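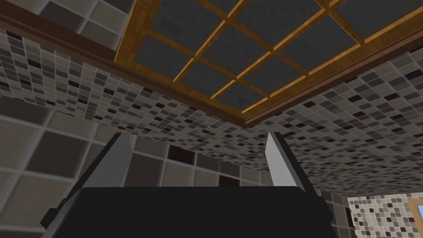

3.2 Drinking water and urinary signs

Records for 3,755 adult indoor cats were available from the 52 clinics in the Skosa network. We kept a cat in the analysis if its owner had filled in the home care form at the January visit and if the clinic had noted body weight on the same day. Cats already on a prescription urinary diet were left out, as were cats with known kidney disease. This left 968 cats.

Owners were asked how many water bowls the cat could reach, where the bowls stood, and how often the water was changed. They were also asked whether the cat ate dry food, wet food, or both. Answers about food were checked against purchase notes where a clinic kept them. The clinics in Florninmont did not, and for those cats we used the owner's answer alone.

Straining, blood in the urine, and urinating outside the box were each recorded as present or absent over the past year. A cat with any one of these was placed in the signs group. Frequent small urinations were not used, as many owners with more than one cat could not say which cat was responsible.
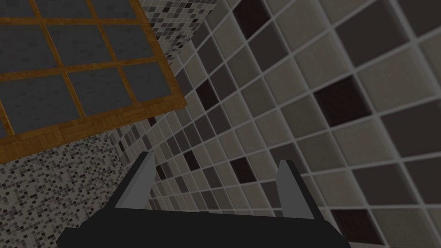
Figure 2. Rendered view of the open two-finger gripper, with tiled wall behind.

Cats fed only dry food were more often in the signs group than cats fed some wet food. The difference became smaller once body weight was added to the model, but it did not go away. The number of water bowls showed no clear link with urinary signs in either feeding group. Bowl placement was harder to judge, because the Nolte form used at some clinics had no space for it.

A subset of 300 owners measured water intake at home for one week with the Arnia measuring jug. Spills and evaporation were not corrected for. In homes with several cats, intake was divided evenly among them, so the values for single cats in those homes should be read with care.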